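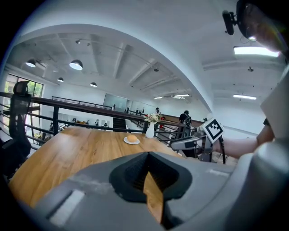 A small plate on a long wooden table. Jesgate's restaurants would pay less for trash pickup under the plan if they throw out less food.

**Jesgate wants to weigh restaurant trash. The savings are hard to find.**

Jesgate plans to start charging restaurants, bakeries and school kitchens by the pound for the food they throw away, a change the city says will cut waste and save owners money. The city has offered plenty of detail on the first claim. The second rests on a slide show.

The plan, released in October, would end the flat monthly fee that food businesses pay for trash pickup. In its place they would rent a locking bin with a scale built into the base, supplied by a company called Drulletitz. Each bin would be weighed at pickup and the total would go on the bill. Food scraps would cost less per pound than regular trash, provided the two are kept apart. A bin with too much of the wrong thing in it would be billed at the higher rate.

According to the city's summary, a typical restaurant would see its bill drop 15 percent in the first year. The summary doesn't say what a typical restaurant is. Asked for the figures behind the estimate, the public works office sent back the same summary with a cover letter.

What the summary leaves out is the rent. Each bin would cost $70 a month, and a footnote on the last page says most kitchens will need 2 of them, one for scraps and one for everything else. That comes to $140 a month before anything has been weighed. The 15 percent figure covers pickup charges only.

Lev Shevchuk, who owns a lunch counter near the bus station, did the math on the back of an order pad.

"I pay one price now and I know what it is," he said. "They tell me the new price is lower, and then there's another price next to it that they don't add in. I can add."

Shevchuk said he has no quarrel with wasting less. He already sends his vegetable trimmings home with a customer who keeps chickens, and he cut his soup batches last winter after too much of it went down the drain. Neither of those would earn him anything under the plan, which measures savings against the average for businesses of the same size and not against what an owner was doing before.

The city points to Sallstead, which put in a similar system and has called it a success. The amount of food waste collected from businesses there did fall. So did the number of businesses in the program, after several of the larger kitchens switched to private haulers outside the town's system. Sallstead's report doesn't try to separate the two, and it counts the missing tonnage as food saved. Jesgate's summary repeats the Sallstead number with no mention of the haulers.

It may be that both things happened. Paying by weight does give people a reason to look at what they scrape off the plates, and cooks who keep a record of their leftovers often change what they order. A kitchen that finds it is throwing out half its bread every night will probably stop baking so much bread. But a clipboard can do that too, and the city has not said why it passed over a cheaper trial of that kind.

There is also the question of who checks the scales. Store scales in the county are tested and given a sticker. The bins would be checked by Drulletitz itself, under a service contract the city has yet to publish. A business that thinks its bill is wrong would have 21 days to file a dispute, and the first step in the dispute is a review by Drulletitz.

The public works office said the company "has every reason to be accurate." It also has a reason to keep bins in service, given that it would be paid for each one placed. The office did not respond to a follow-up question about whether an outside inspector would be brought in.

Wet weather is another sore point. Bins kept in alleys collect rain if the lids don't close all the way, and water is heavy. The plan says lids are "designed to seal." Owners at a public meeting wanted to know what happens when a hinge bends or a bag gets caught in the lid. They were told the matter would be looked at during the rollout, at which point they would already be paying.

School kitchens may have the most at stake. They can't raise menu prices, and much of what gets thrown out there is decided by children. The district has asked to be left out for the first year. The city's answer so far is that schools "will be supported," a phrase that appears four times in the summary with no dollar amount next to any of them.

Supporters say the current system is unfair as well, and they have a point. A small bakery that fills half a bin pays the same as a banquet hall that overflows its own. The Hrytsenko bakery, which has two ovens and one trash can, has complained about the flat fee for years. Its owners say they would welcome paying by weight if the bin rent were dropped or tied to the size of the business. The city could do that tomorrow by writing a second flat rate for small shops, with no scales needed.

Where the scraps would go is not settled either. The plan talks about compost for parks and gardens, but the city has no composting site and has not signed with one. Until it does, the sorted food would be trucked to the same landfill as the rest. Businesses would be paying to rent a separate bin for material that ends up in the same hole in the ground. The summary calls this period "the transition" and gives no end date for it.

The council is expected to vote before the end of the year. Written comments can be dropped off at the public works counter until 4 p.m. on the day of the vote. The Drulletitz contract, including the section on scale testing, is supposed to be made public before then, though the office would not say how long before.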